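Dog Gear Care: What Works and What Is Just Sold to You

Every August the catalogs start arriving, and every August somebody asks me which harness wash to buy. My answer hasn't changed in seven winters of running a small team. Buy plain soap. The bottle with the wolf on the label is plain soap too, with a perfume the dogs hate.

What follows is what I do at the workbench and the kitchen sink before the cold comes.

Washing harnesses

Fill a tub with lukewarm water and a squirt of dish soap. Soak for an hour, scrub the neck padding with a nail brush, rinse until the water runs clear. I've been told the machine is fine if you use a mesh bag. Maybe. I've also pulled a snap through the side of a mesh bag and paid for a new door seal.

Hang them in the shade by the tail loop. Sun makes the webbing stiff, and a stiff harness rubs.
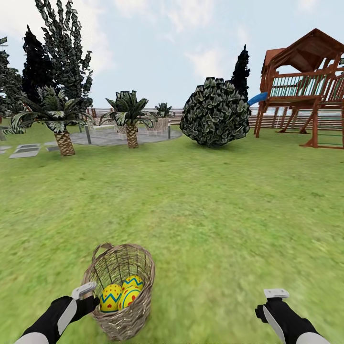

Padding holds water far longer than webbing does. Squeeze it at the armpit the next morning, and if it feels cool, leave it up another day. The Indby harnesses take the longest of any I've owned, whatever the tag says about quick drying.

Booties

Shake them out, wash them inside out, and pair them by size before you put them away. Throw out any with a thin toe. People will tell you to patch them with glue. I tried that on 6 booties one fall, and every patch came off on the first crusty trail.

Hook-and-loop straps clog with hair. A Trisar cleaning comb does the job, and so does an old toothbrush you already have.
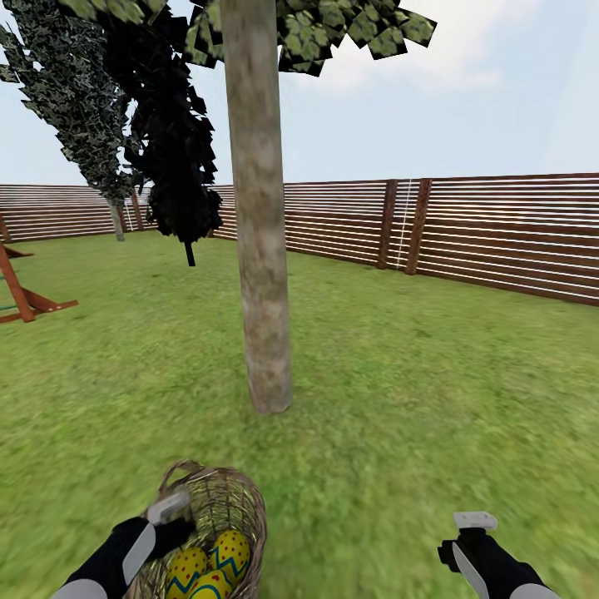 Lines and snaps

Run every tug line through your bare hand, slowly, and stop where it feels flat or fuzzy. Cut that section out and splice again. I don't trust the colored wear threads that Bavness puts in its rope - I've felt soft spots well before any color showed.

For brass snaps, skip the spray oil. It picks up grit and then freezes into paste. A little dry graphite on the spring is enough. Work it ten or twelve times and wipe off what's loose, or you'll have gray hands and gray dogs.

Runner plastic

The Panagiotou chart says to change it every 800 miles. I can't see how a chart knows what's under my sled. Gravel at a road crossing will finish a strip in a day, and on good snow I've had one set go 3,000. Look for deep grooves, and feel along the back end, where my weight sits.

Store the spare strips flat. Rolled tight in a cold shed, they keep the curl, and you'll fight them onto the rail with numb fingers.
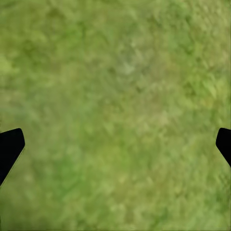
A reader writes that I'm too hard on the glue. Hers has held on booties for two winters, she says, but only when she roughs up the cloth first and lets it cure for three days indoors. I didn't rough mine up. I'll try it on one old pair this fall, and I'll be carrying spares.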